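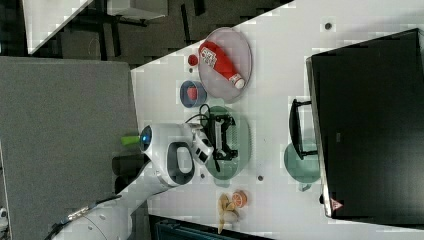 Kitchen table, Mositz room
December, started in the morning before 10

Today I worked on the kitchen table and did not touch the shelves. The list from last time had the tableware and the food mixed in one column, and it was hard to use when you stand at the table with a plate in each hand. I made two columns now. Tableware is left, food is right, and the oven has its own line at the bottom.

Places of the things as I want to keep them: the large pinkish plate at the far side with the ketchup bottle lying on it, the blue bowl next to it with the strawberry inside, the small red fruit outside of the bowl and close to the plate. The banana and the orange slice go to the near side when we use them. I tried also to put the banana on the large plate together with the bottle. It looks crowded and the banana rolls against the bottle, so I do not recommend it.

The ketchup bottle should lie, and not stand. When it stands, it is the highest thing on that side and it falls if somebody moves the plate with a little speed. Cap toward the oven, bottom toward the wall. I wrote this on the paper strip also.

Question of the green things. We have several and in the old list all of them are "green dish". This was the reason for the confusion in November, when two colleagues prepared the same table and the result was different. New names, please use them:

green bowl (closed, no holes)
green colander (with holes in the bottom)
green mug (with handle)
green plate, only for the flat ones

"Strainer" and "sieve" are not used anymore. I also found "basket" in the old pages and I crossed it out. If you think colander is a difficult word, I agree, I had to look how it is written, but it is the word on the Wustora packing slip and then at least we can order a new one under the same name.
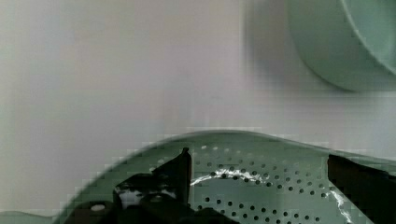

The colander is glossy inside and this is a small problem with the lamp over the table. The light makes a white stripe across the holes, and when you check if the holes are clean you see the stripe better than the holes. I turned the colander a little and the stripe only moved to another place. Then I held it against the window, and this works well. So the check for dirt is done at the window, before the colander goes to the table.

There was some dust in the holes. Compressed air did not take it all. Warm water with one drop of dish soap and the soft brush did it, and after that I let it dry upside down on a cloth for about 18 minutes. It does not need longer. Do not use the paper towels from the Jernton roll, they leave small fibers which stay in the holes and you start again from the beginning. The blue cloths are better, they are in the drawer under the sink.

I washed the bowls and the mug in the same water. The large plate I only wiped. The toy fruit should not go in water at all. The strawberry has a rough surface and the dirt sits between the small points, a dry toothbrush is enough. The bottle gets a damp cloth on the red part only. The label is paper, I think, or paper with a thin film, and one corner had begun to lift. I pressed it down with a very small amount of glue stick and held it with my thumb. I will look at it again tomorrow. If it lifts again we can ask Upadhyay for the thin clear film that they sold us for the drawer labels.

After lunch, second arrangement. Same places for the bottle, the plate and the blue bowl. The mug comes in front of the oven door.

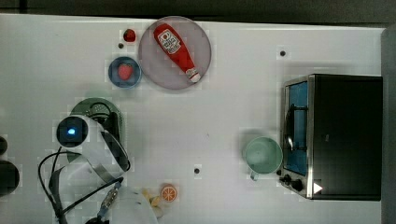 Notebook 6, page 49

The mug in front of the oven door looks nice but the door cannot open with the mug standing so close. I opened it by hand very slowly and the lower edge pushed the mug. For a table where the oven stays closed, it is all right. For a table where the oven is opened, the mug must go to the free area in the middle, between the oven and the blue bowl. The handle should point away from the door in both cases.

The oven itself: the rack sits correct, I took it out and put it back. The two knobs turn but the lower one is more stiff. I did not try to oil it. The glass had finger marks on the outside, mostly from me. I used the glass cleaner on the cloth and not directly on the door, otherwise it runs into the steel edge and dries there as a gray line. The plug stays out of the wall during all of this. We never heat anything in it here and the rule stays.

About the small dark points in the table top. They are useful as marks and I wish I had thought of it earlier. Until now we measured from the table edge with a ruler, and the edge is not a good reference, one side has a rounded corner. Now I measure from the points. The blue bowl is the easiest, it has a point near to it. For the oven I used the point behind it. I drew the table on a sheet with the points and wrote the distances next to each thing, in centimeters, the sheet is taped to the inside of the cabinet door. Please do not put colored stickers on the table anymore. I removed the old ones with alcohol and it took more time than all the washing.

The red fruit is still without a good name. In the old list it is "tomato", in the new one I wrote first "cherry" and then I was not sure. From above it can be both. It came in a mixed bag and the bag has no list. I leave it as "small red fruit" for now and if somebody knows better, please write it in the margin here with pencil.

Late afternoon, third arrangement, with the colander in the middle of the table and the round green bowl closer to the near side.

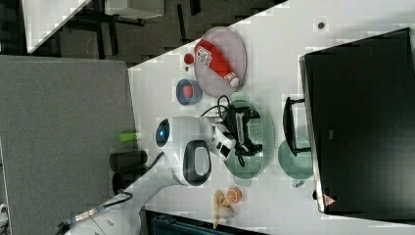 With the colander in the middle there is enough free space on all sides of it, and this is the arrangement I like the most. The bowl must not be nested in the colander when we put them away. The sizes are similar and they stick, and then you pull and one of them flies to the floor. It happened to me today. No crack, I checked the rim with my finger nail all around.

Storage for the night: large plate at the bottom of the crate, cloth, then the green bowl, cloth, then the colander. Mug at the side, standing. Fruit in the zip bag and the bottle on top, label up. The blue bowl I put with the fruit, it is small enough. I wrote the order on the lid with marker, but the lid has already writing from the previous project and it is hard to read. A new lid would be good.

To do:

look at the corner of the bottle label
ask Wustora if they still have the large plate in the same color, I would like to have a spare one
lower knob of the oven, ask first before oiling
copy the two columns in clean form and throw away the old list
blue cloths are almost finished

Stopped at 6, lamp off, cabinet closed.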